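Why do clothes crumple? (and how to fold a sweatshirt)

Drop a sweatshirt on a table and it never lands flat. Sleeves go one way, the neck goes another. Big lump in the middle. Why?

Cloth is made of threads. Lots and lots of them, looped or crossed over each other. Threads are bendy, so cloth bends too, in any direction it likes. A sheet of wood can't do that. Try it!

A sweatshirt is thick, so it makes big soft folds. A thin T-shirt makes lots of little ones.
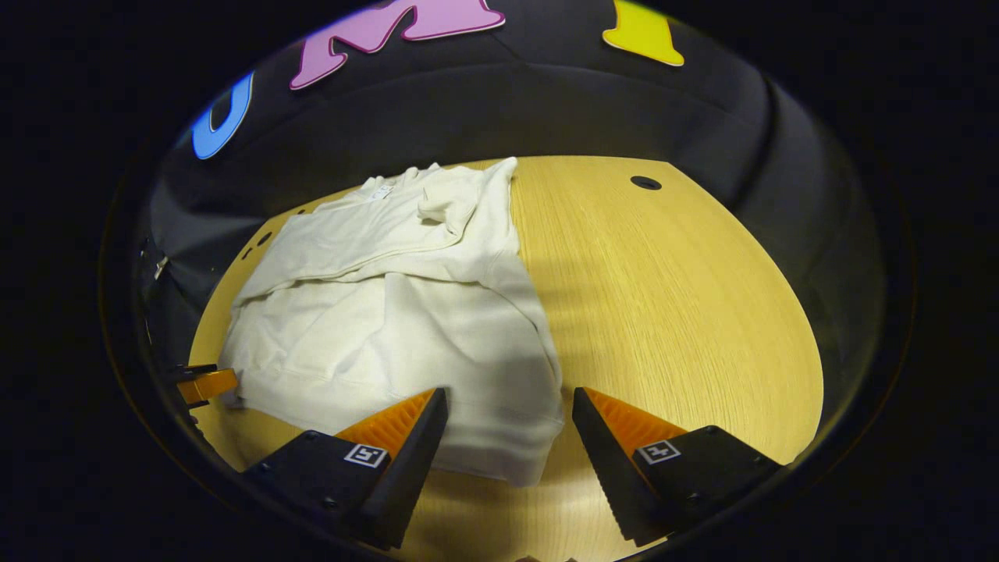
What is the difference between a fold and a crease?

A fold is any place where cloth bends over itself. A crease is the line that stays behind after you open the fold out again. Heavy things on top make creases worse, so dont squash your clothes at the bottom of the drawer.

Now the folding part. You need a table, a clean one, or a bed if you have no table.

Find the neck first. Always the neck. There is often a label there, and once you know where the neck is you know where everything else goes. Shop clothes can have a paper tag too. That one comes off before you wear it, ask a grown-up to snip it.
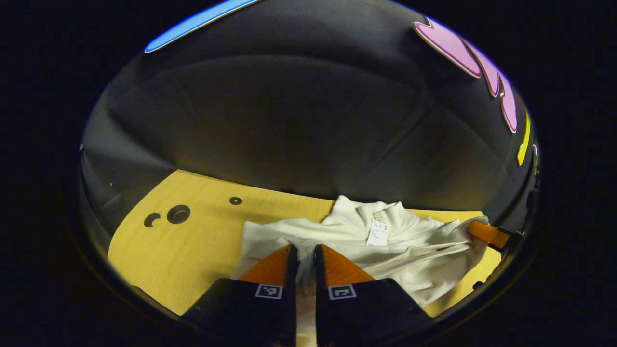
White garment with its paper tag, near the neck.

Ok, ready?

Lay it face down, neck at the top. Smooth it with your hands from the middle out to teh sides.

Fold one side in, then lay the sleeve straight down. Same on the other side. You should have a long thin shape now.

Bring the bottom up to the neck. For a small drawer, fold in 3 insted of 2.

Wonky? Shake it out, start over. Gets quicker after a few goes.

Try this: crumple a sheet of paper and a sock. Open both. Which one remembers being crumpled? Write down what you see.

Bradevix Kids, Home Science pages. Updated 2025-01-17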